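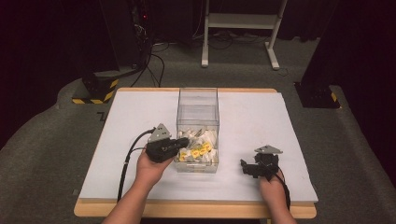
Home later than I meant to be, and my forearms ache in that dull, pleasant way they used to after a day of digging. I have put the kettle on twice and forgotten it twice, so I am drinking squash and writing this before the day slides off me.

It is my sixth month at Truditz since they moved me over from the packing benches, and I think today was the first time I didn't feel like a visitor. I used to be quick with my hands, that was my whole reputation, and then they gave me a pair of grippers to hold and asked me to pick things up as if I had never owned fingers. Those first mornings I could have wept! Everything I reached for skidded off. Now I go into the box for one of the yellow pieces and come out with it more often than I don't, and my shoulders stay down where they belong.

We did 130 goes between the morning start and the tea break, and then the afternoon lot, which were slower and I thought better. The young ones from Bravus like it when you take your time. They say the machine learns hurry from you just as easily as it learns care, and I have been turning that over all evening, because on the benches it was hurry that got you your bonus and care was something you fitted in if you could.

I had my sandwiches with the old crowd at Trana, over the yard. I try to do that at least once a week, though it does get a bit awkward. There were 61 of us on that floor when I started and the canteen feels very roomy now. Somebody asked me, quite kindly, whether I minded teaching the thing that would be doing our jobs, and I said what I always say, that it can't yet do what any of us could do half asleep. It's true, but it isn't really an answer and we both knew it. The talk is that the whole line changes over by 2033. I shall be drawing my pension by then (just!) but she won't, and I wished I'd had something better for her than a joke and half my flapjack.

Still, I can't pretend I'm unhappy there. It's quiet, there's carpet under my feet after all those years of concrete, and people ask me how I do a thing and then write down what I say. That never happened in nineteen years of packing. I did ask this afternoon if there might be places for a few more from the benches, and was told to put it in writing to the Zúñiga office, so I have started a letter on the back of the gas bill. I want to mention the bonus business too, if I can find a polite way of putting it.

Must rub something on this wrist before bed, and find a clean envelope.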